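Numport Community Board > Courts and Public Safety

Thread: Storage unit burglaries, sentencing question

kestrel_lane
August 14, 2018
The second defendant in the El Sherbiny warehouse break-ins was sentenced this morning. He got four years, with one of those on home detention. The first one got nine back in May. Same burglaries, same building, same nights. Can someone who follows this stuff explain the gap? I had a unit there and lost a table saw and two boxes of my dad's tools, so I have an interest.

porchlight88
The first one went to trial and lost. The second took a plea. You can stop looking for any other explanation.

Iraís Varela
It's a bit more than that. I sat in on both hearings. The man sentenced in May had two earlier felony convictions and the judge went through them one at a time. The one today had a misdemeanor from years ago and nothing else. The plea also dropped four of the six counts, so there was less to sentence him on.

kestrel_lane
Did anybody bring up restitution today? I sent in my form and never heard back.

Iraís Varela
Yes. The order has 164 claims attached. The judge set the amounts for most of them and left the rest for a separate hearing. If yours is in the second group you should get a letter. Call the clerk and give them the cause number, not your name. They search faster that way.

dmv_survivor
164 claims and the man was working part time at a car wash. You'll see ten dollars a month if you see anything.

porchlight88
Agreed. Restitution is a piece of paper. I was awarded $1,764 after my truck was broken into and I have received $271 of it so far.

Tarek Tazi
$271 is still $271. Fill out the form. If he gets a decent job later or comes into money, the order is still there. People who don't file get nothing.

My unit was on the second floor. I filed with photos of everything I could find, including old ones from when the stuff was in my house. I put one per page and wrote the item number on the back.

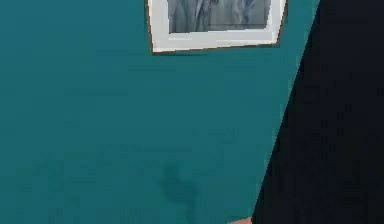 Re: Storage unit burglaries, what to send in

Tarek Tazi
Splitting this off because I got three private messages asking what I turned in.

1. The claim form, signed. They sent my first one back without a signature.
2. Receipts or card statements. For older things I used the price of the same model used.
3. The letter from my insurance company showing what they paid and what the deductible was. You can't claim the part they already covered.
4. A copy of the rental agreement for the unit.

Kira
Did they accept used prices? The victim advocate told me replacement cost.

Tarek Tazi
They took mine without any questions. Maybe it depends on who reads it.

Iraís Varela
The judge said fair market value at the hearing today, so used prices are the safer bet. I would go with what she said over the advocate.

Kira
Then my number is going to drop by a lot. The advocate had me list a new pressure washer, a Mistex, and mine was six years old.

dmv_survivor
Leave it as is and let them cut it down. Why do their work for them?

Iraís Varela
You sign that form under penalty of perjury. If you know the number is wrong, fix it. The clerk's office has an amended form at the front counter.

dmv_survivor
No one is getting charged over a pressure washer.

Iraís Varela
Probably true. I would still fix it.

kestrel_lane
Called the clerk. My claim is in the group with no amount set yet, and they had my old address. New one is on file now. She said the hearing notice goes out by regular mail, so if you moved after the break-ins, call them.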